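Briem House Equipment Planning – Gallery
June 2024

Text and captions by Sándor Bognár

The Briem House kitchen serves lunch and supper to residents and visitors, and the dishes have always been done by whoever is on shift. Last winter we started working out what it would take to hand part of that job to a two-armed machine. This page goes with the budget paper. It covers what we priced, what we left out, and what we still need to settle before the August order date.

Readers who only want the totals should go to the budget paper itself. The notes here are about the choices behind the lines.

The purchase line
We asked for quotes from two suppliers, Idholm and Brivberg. Idholm quoted for a complete unit with base, arms, grippers and two days of setup. Brivberg quoted the arms and base separately, with grippers as an add-on, and would not fix a price for setup until they had been on site. We have carried the Idholm quote forward as the planning figure because all of its parts are on one sheet. Brivberg is still in the running if their site visit happens before the end of July.

Lease or buy
Both firms offer a lease. The monthly payment looks easy on the operating budget, but neither lease covers gripper wear, and both charge for early return. Our draft shows purchase in year one, with the lease shown next to it for comparison. A four-year life is assumed for the arms. The base should last longer, but we did not budget on that.
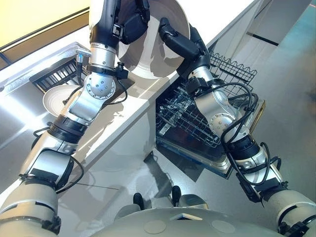 Grippers and handling
Grippers are the part of the budget most likely to be wrong. They are the wearing part, and the price depends on what you ask them to pick up. Our list starts with dinner plates, then bowls, then mugs, with cutlery left to staff for the first year. Plates decide a lot of it. A big white one held on edge between two grippers ties up both arms, so any estimate of cycle time that assumes each arm works on its own will come out too low. We have asked both suppliers to quote times for two-handed plate handling and to state the plate size they used.

Cables and covers
Cable sleeves are listed under consumables, at $188 a set. One set is in the opening order and one is held as a spare. Loose loops near a wire rack can catch on the tines, and we want the routing checked at setup and again after the first month. Splash covers for the arms are quoted separately by both firms. We have put them in as a required item.

Floor space
With a dishwasher door folded down and the rack pulled out, there is not much floor left in a normal kitchen. Measure with everything open. Our own aisle passed on paper with the doors shut and failed once they were down. Moving the service cart to the other wall fixes it and costs nothing. Moving the machine's charging point does cost money, and the electrician's quote came to $1,298 including the new outlet.

Dishes and racks
Prundwood, who supply our tableware, suggested we go to a single plate size before the machine arrives. We agree. The draft includes 200 plates of one pattern, with the old mixed stock going to the activity rooms. Racks stay as they are for now. If the tine spacing turns out to be a problem with the new plates, replacement racks would come out of the contingency.

Staff time
Training is down as paid hours for the kitchen team, on top of the normal rota. The supplier's setup days do not count as training. Someone on each shift has to know how to stop the machine, clear a dropped plate and start it again – that is the minimum, and it should be in place before the first working day.

Still open
Service response time is not agreed with either firm. Idholm offers next-day phone support and a visit within the week. Brivberg has not put anything in writing. Insurance has asked for a floor plan and the weight of the base. Comments on the draft can be left at the kitchen office or sent to me through the usual house mail.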